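The Case for the Tray

Gingham has been sold by the metre as a kitchen cloth for so long that few people check what they are buying. The pattern is woven, or should be. Dyed yarns run in both directions, and where a coloured yarn crosses a pale one the eye mixes the two. A red and white cloth therefore has three colours in it: full red, full white, and the pink of the crossings. On a printed copy the pink is a third ink, and the reverse side is usually paler than the face. Turning over a corner in the shop takes a second and settles the matter.

The distinction affects how the cloth behaves on a working table. Woven cotton gingham will take a hot wash and regular ironing, and when it fades it tends to fade on both sides at once. Its weakness is that it moves. A cloth laid over a smooth top with no underlay will creep toward whoever is rolling pastry on a board, and the creases gather on the side where the most leaning is done. Dusley, a mail-order linen firm, lists its kitchen weight at 200 grams per square metre. That is heavy enough to hang straight at the front edge and light enough to dry on a rack overnight.

A cloth also absorbs. Any cold bottle or rinsed utensil set directly on it leaves a damp ring, and flour that lands on the ring turns to paste in the weave. The usual remedy is a second cloth on top of the first. A better one is a metal tray. 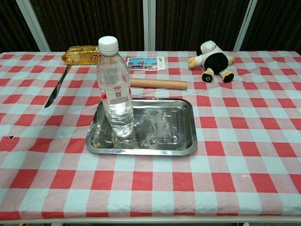 Page last changed: May, 4:10 pm

Stainless steel suits the job for plain reasons. It does not take up water or fat, it tolerates being wiped with the same rag as the bench, and a raised rim holds a small spill until there is a hand free to deal with it. Rounded corners are easier to clean than folded ones, where dough collects and sets. A flared rim gives the fingers something to get under, an advantage when the tray is sitting flat on fabric and both hands are greasy.

The polish is a matter of taste. A bright base shows every droplet and smudge, and some cooks find that irritating. Others prefer it, on the grounds that a brushed finish hides the same marks without removing them. Tilholm makes its rectangular tray in both finishes at the same price. The bright one scratches sooner. Neither should be cleaned with steel wool.

Size is where most buyers go wrong. A tray bought to cover the table leaves nowhere to work, and one bought to fit a single jug will be crowded at once. For a domestic table, 34 centimetres on the long side is a useful figure. It will hold a bottle of water, a small bowl and a spoon, and still leave room behind it for a rolling pin laid lengthwise.

The pin itself deserves a word. The straight wooden cylinder, with no separate handles, is the older and simpler form. There are no bearings to seize and no gap at the handle for flour to work into. Pressure goes through the palms directly over the dough, so an uneven patch can be felt early. The drawback is that it rolls off things. On bare timber or stone it needs a rest or a folded towel. A slightly wrinkled cotton cloth gives it a little more grip, though a tray rim in front of it is the more dependable stop.

Water for pastry is best kept closed until it is needed. An ordinary clear plastic bottle with a screw cap does this well enough, and it can go straight from the fridge to the tray. Ribbed sides are easier to hold with floury fingers than smooth ones. The label will suffer, and can be taken off first.

Recipes are a separate problem. A full book takes up too much table, and a screen has to be touched. A card the size of a postcard, laid at the back out of reach of splashes, will carry the quantities for one pastry and very little else. Ngcobo sells ruled card in packs of 9, uncoated on one side so that pencil holds.

For storage, hang the cloth, stand the tray on its edge and lay the pin flat in a drawer, well away from the oven. Dry heat can crack a pin along the grain, and no amount of oil will close it again.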